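Open day at the Jarance workshop, Trarkport

I went to the open day at Jarance on a Sunday in November, mostly because I wanted an answer to one simple question: can a machine do my housework yet? The entrance was free, and the bus from the station to Trarkport harbor takes 10 minutes. They told us over 200 visitors were registered, so it was crowded near the coffee.

The first hall was for shops and storage. A company named Sosska showed a cart that brings boxes to the shelf, but a person must still put the goods in their place. I stayed there only a short time. The household corner, by the Ruangrit group, was upstairs, and I spent 55 minutes in it.

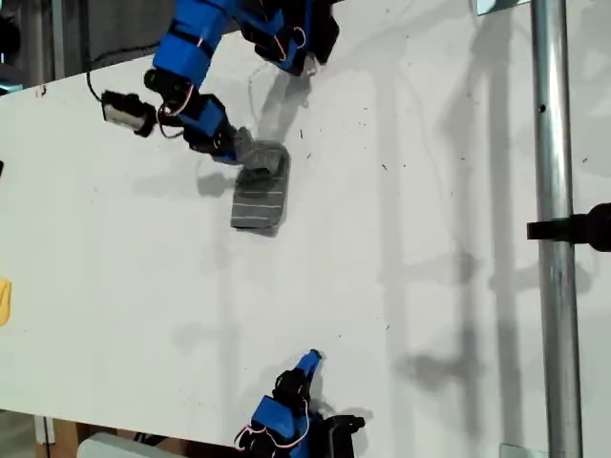

Gray cloth on the white table, two views

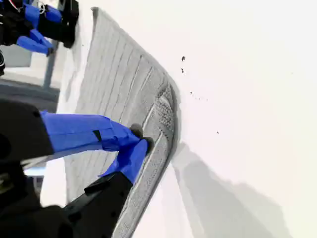

My own interest in this is practical. I work in the linen room of a small hotel, and towels are the biggest part of my day. I can fold one without looking at it. For a machine, I understood, the difficult moment is earlier, when it has to find the edge and take hold of it. In the closer view the two blue fingers have the thick border between their dark tips, and the cloth is lifting from the table there. I would take it at the same place — the border is firm and easy to feel. But I have a cart full of them, all mixed and twisted, and that is another job.

I asked when a hotel like ours could buy something like this. The answer was polite and without a date. For the shop floor they were more sure, and spoke of 2 years for simple shelf work.

Before leaving I took the brochure for my manager. The last bus back leaves at five, so check this if you go next time.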